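**Moving from Kamata to Zuvdale, how to send small household things cheaply?**

Oranuch Chaimongkol

Hello all. I will move to Zuvdale in March and the new place is furnished, so I only need to send clothes, bedding and many small things. Vokberg offered me 239 for a shared load, with a limit of 12 boxes. The post office is cheaper for light boxes, but I am afraid of damage. What do you recommend?

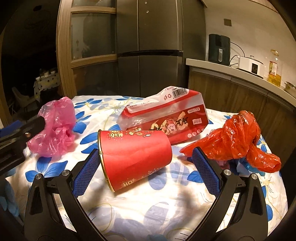
My other doubt is what is worth packing at all. Zuvdale has one big supermarket, and I heard the prices are higher there. I have several things like the red paper tube with the gold rim, which weigh almost nothing but take space and crush easily. The tissues in the XL pack are the same problem – very light, very big. Should I give such things away?

**Sang Giáp**

I did this move two years ago with Vokberg. They were late but nothing was broken. Ask if the price includes the stairs, for me it was 157 extra. Put socks or small towels inside anything hollow, then it keeps its shape. Soft packs can go on top of the box to fill the gap.

**Flirnley334**

Post office. Use double tape.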